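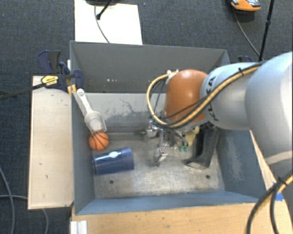 06/11/2024 작업 노트 — 도막 부착력, 또 숫자가 안 맞음

Tuominen 쪽에서 보내온 새 프라이머 자료를 다시 읽었다. 회색 상도와 같이 쓰면 긁힘에 강하다고 되어 있는데, 무엇과 비교해서 강하다는 건지 끝까지 읽어도 안 나온다. 시험편 개수도 없고 전처리 조건은 "적절한 탈지 후"가 전부다. 적절한 탈지라는 말을 쓰는 자료는 일단 믿지 않기로 한 지 오래됐다.

그래서 직접 해 봤다. 냉연강판 시험편 22장. 절반은 기존 Bamunura 프라이머, 절반은 새것. 탈지는 둘 다 같은 용제로 두 번 닦고 마른 천으로 마무리. 연마는 같은 번호 사포로 한 방향만. 상도는 같은 통에서 덜어 썼다. 건조는 선반 위에서 하룻밤, 그다음 오븐.

크로스컷 결과는 기존 것과 차이를 모르겠다. 새 프라이머 쪽에서 테이프에 묻어 나온 조각이 조금 적긴 한데, 칼날을 중간에 한 번 갈았고 하필 그게 새 프라이머 차례 직전이었다. 순서를 섞지 않은 건 내 잘못. 이 결과로 뭐가 낫다고 쓰면 안 된다.

긁힘 시험은 더 애매하다. 추 무게를 올려 가며 바탕이 드러나는 지점을 봤는데, 새것 평균이 418그램, 기존 것이 297그램으로 나왔다. 숫자만 보면 좋아 보인다. 그런데 막 두께를 재 보니 새것 쪽이 눈에 띄게 두껍다. 점도가 높아서 같은 노즐로 뿌려도 더 올라가는 모양. 두껍게 칠하면 오래 버티는 건 어느 도료나 그렇다. 두께를 맞추고 다시 해야 한다.

Deividas Grigaitė는 이 정도면 바꿔도 된다는 의견. 근거는 Vukby 현장에서 6월부터 써 봤는데 불만이 없었다는 것. 불만이 없었다는 말이 제일 불안하다. 거기는 실내고 습기도 없고, 점검표에 도장 상태 칸 자체가 없다. 안 물어봤으니 답이 없는 거다. 이 얘기를 했더니 그럼 점검표를 고치자고 해서, 그건 그러자고 했다. 양식은 Deividas가 잡기로 함.

염수분무는 Braltley에 맡긴 건이 아직 진행 중. 중간 사진 대신 "양호"라고만 적힌 메일이 왔다. 칼집 낸 부분에서 녹이 몇 밀리미터 번졌는지 다시 물어봄. 이번에도 숫자를 안 주면 직접 가서 잰다.

따로 적어 둘 것. 오븐 온도 표시가 의심스럽다. 접촉식 온도계로 재면 문 쪽이 안쪽보다 낮다. 지난번 결과 중 문 쪽 선반에 있던 시험편이 어느 것이었는지 기록이 없다. 앞으로 시험편 뒷면에 선반 위치를 적을 것. 유성펜은 용제에 지워지니 각인으로.

비용도 잠깐 계산. 새 프라이머는 통당 1049크로나. 두껍게 올라가니 같은 면적에 더 들어가는데, 견적서의 도포 면적은 얇게 칠했을 때 기준으로 보인다. 문의 넣었음.

다음 할 일
- 희석비 바꿔서 두께 맞추기, 최소 세 단계
- 시험 순서 섞기, 칼날은 시험편마다 교체
- 두께 측정은 한 장당 다섯 점, 가장자리 제외
- 굽힘 시험 맨드릴 어디 갔는지 찾기 (서랍에 없음)
- 기존 프라이머 남은 통 제조번호 확인, 라벨이 번져서 마지막 두 자리가 안 읽힘

교체 결정은 보류. 두께 맞춘 결과가 나오기 전에는 발주서에 서명 안 한다.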